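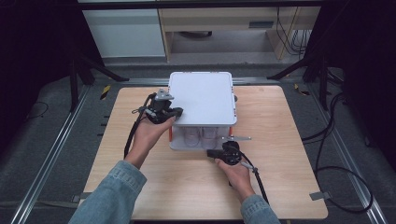 Ticket: right gripper reads closed when it's open
Product: Kolutholm Hand Pair (two hand-held grippers, wired), trial kit
Submitted through: Zoubi reseller support
Status: Closed, with a follow-up request open

Original message

Hi! I've got the Kolutholm pair on trial from Zoubi and I like it a lot so far, so please don't read this as a complaint. I do have one problem I can't get past by myself. The right gripper loses track of where its jaws are. I open it all the way, the jaws are plainly open, and the Stinstead recorder shows the opening sliding down toward zero over the length of a session. The left one is fine and has been fine since I unpacked it.

The job is lid handling. I have a white container with a flat lid and two clear plastic cups inside, and I work both grippers on it by hand while Stinstead records the jaw opening and the position of each hand. The left mostly works up at the lid and the right does more of the low work down by the front of the box. So the two hands don't get the same treatment, and I wondered right away if that mattered.

What I see, in order:

Start of session, both hands read correctly. I do the open-close check that the setup guide asks for and get green on both sides. After about 14 takes the right one starts reading low when it's open. It's small at first (I only noticed because the graph looked lopsided) and then it keeps going. By the end of the session Stinstead thinks the right jaws are shut the whole time. If I close the app and open it again, nothing changes. If I unplug the right cable and plug it back in, the reading is correct again and the whole thing starts over.

Already tried before writing:

- Restarted the computer
- Swapped the USB ports, left for right. The problem stayed with the right gripper
- Ran the jaw calibration three times in a row
- Cleaned the jaws with a dry cloth, tips and sides

Software is the version that came with the kit. I haven't updated anything, mostly because the download page asks for a serial number and I wasn't sure which of the two stickers it meant. (Which one is it? Asking for real.)

Reply from support, summarized by me because the email was long

They asked for a log from a bad session, the firmware number for each hand, and whether I could swap the cables between the grippers. They also said the serial is the one on the charging dock box, the long one. OK! That would never have been my guess. The kit doesn't even charge, it's wired, so I had put the dock box in a closet with the packing foam.

My update, Tue 7 December

Got the firmware numbers. Left is on 8, right is on 6. I didn't know they could be different! The app shows one version number at the top of the window and I took that to be for everything. You have to click on each hand's icon and scroll down past the color settings to find its own number. I'd move that.

Did the cable swap before updating anything, so we'd know. With the left cable on the right gripper, the drift still happens, and it takes a few more takes to show up. With the right cable on the left gripper, no drift at all. So the cable looks innocent to me, or mostly. I'm attaching both logs. The file called "swap_b" is the one with the late drift.

One more thing I noticed while doing this. When I turn my right wrist to come at the box from the front, the cable gets pulled sideways where it goes into the body. I can hear a little tick on some of those turns. On the left I let the cable hang in a loop beside my hand and it never gets tugged. I don't know if the tick means anything, but you asked for details so there it is.

Reply from support, again in short form

Update the right hand to 8 first. They said the older firmware re-zeroes the jaw reading every time it sees a very short power dip, and if the jaws happen to be open at that moment, it counts open as the new closed. That would explain the slide, and it would explain why calibrating never held. The tick is probably the plug moving in its socket. They suggested leaving slack in the cable and using the small strain clip from the accessory bag.

I had not opened the accessory bag. It's in there with the spare screws.

My update after the firmware

Updating took two tries. The first time it stopped partway and the app told me the hand was "not present," which gave me a bad minute. Unplugged it, waited, plugged it in again, and it picked up from the beginning and finished. The manual says not to move the gripper during an update, and I think I'd set it down on its own cable.

With both hands on 8 and no clip, I ran a long session. No slide. The opening reads right from the first take to the last. There are still little blips in the graph when I turn the wrist, maybe one sample wide, and the reading comes back by itself afterward.

Then I put the clip on and did another long one. No blips that I can find. I also stopped hearing the tick. I'm calling that fixed.

Bad news for my August recordings, though. I have close to 2000 takes from back then and most of them were made with the right hand on the old firmware. Can Stinstead correct the right-hand opening after the fact? The hand positions look fine in all of them, it's only the jaw number that's off. I'd hate to throw them out. If there's a script, even an ugly one, I'll take it.

Reply from support

There is a script. It looks for the jumps and shifts everything after each one back to where it should be. It needs at least one full close in every take. They're sending it separately with a note on how to run it on a folder.

My last message

Thanks, got the script. I ran it on one folder and the results look believable next to the new sessions. A few takes were skipped for having no full close, fair enough.

Since you asked what I think of the kit overall for the trial form: I'm going to keep it. The grip is comfortable, the left and right line up nicely in the recordings, and support answered every single time. My wish list, please pass it along to Kolutholm:

Warn people when the two hands are on different firmware. A yellow banner would do it.

Put the strain clips on at the factory, or at least put them in the quick start drawing.

Make a longer cable. The one in the kit is OK for a tabletop and gets short fast if you want to step back. The Broststead pair I tried before this had a longer one, though I liked those jaws a lot less.

Please close the drift ticket and leave the cable request open under the same number. And if the longer cable ever ships, put me down for two.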